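3.2 Material und Ablage der Tücher

Die Tücher stammen aus dem laufenden Bestand, also keine Neuware. Bunt gemischt, Mikrofaser und Frottier durcheinander. 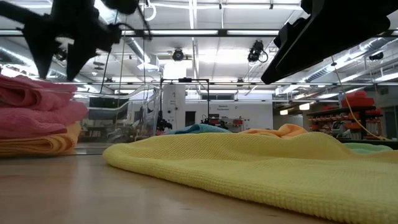 Für die Auswertung wurde zwischen zwei Zuständen unterschieden: »gestapelt« und »lose«. Gestapelt heißt hier: mindestens einmal gefaltet, auf einem anderen Tuch oder unter einem anderen. Alles übrige lose, auch wenn ein Tuch zufällig ziemlich flach liegt. Grenzfälle gab es genug (siehe 3.4).

Abb. 3: Gefaltete Tücher in Rosa und Gelborange links im Stapel, lose Tücher auf dem Holztisch; vorn gelbes Tuch mit waffelartiger Struktur, dahinter Blaugrün, Orange und Blassgrün.

Insgesamt 643 Faltvorgänge protokolliert, davon 41 ausgeschlossen – meist weil die Faltkante im Protokoll fehlte oder das Tuch doppelt eingetragen war. Die Protokollbögen hat Issa Awwad durchgesehen, Zweitkodierung steht noch aus. Letzter Stand der Tabelle: 16.04.2025.

Zur Faltweise. Vorgegeben war nur die Reihenfolge – erst längs, dann quer, dann ablegen. Nicht vorgegeben: welche Kante nach vorn zeigt. Im Haus Lanz wird traditionell mit der geschlossenen Kante nach vorn gestapelt, in Plendmont gab es dazu keine Regel. Folge: bei gerollten oder mehrfach eingeschlagenen Tüchern ist die Lagenkante teils sichtbar, teils nicht, und die Zahl der Lagen lässt sich von vorn nur manchmal ablesen. Wurde deshalb nicht als Variable geführt.

Wichtiger für die Stapelhöhe ist der Flor. Dicke, flauschige Tücher quellen an der Faltung seitlich heraus, dünnere liegen enger. Bei gemischten Stapeln haben wir keine feste Reihenfolge verlangt, obwohl die Anleitung von Tisaslow das schwerste Tuch unten vorsieht. Ob es sich lohnt, das durchzusetzen, ist offen. In der Vorstudie vom Oktober kippten Stapel mit dickem Tuch obenauf öfter, die Fallzahl war aber zu klein für einen Test.

Waffelstruktur gesondert kodiert. Solche Tücher behalten nach dem Ablegen gern eine lange, niedrige Falte, vor allem bei verstärktem Rand, und müssen vor dem ersten Längsfalten glatt gestrichen werden. Das Glattstreichen zählt im Protokoll als eigner Schritt, nicht als Teil der Faltung – anders als bei Skatine, wo beides zusammengefasst wird. Beim Vergleich der Zeiten in Tabelle 2 bitte beachten.

Farbe ging nur als Kennung ein. Keine Sortierung nach Farbe, auch nicht im Stapel. Mehrere Tücher im gleichen Ton kommen vor, sie sind im Protokoll durch einen Zusatzbuchstaben getrent.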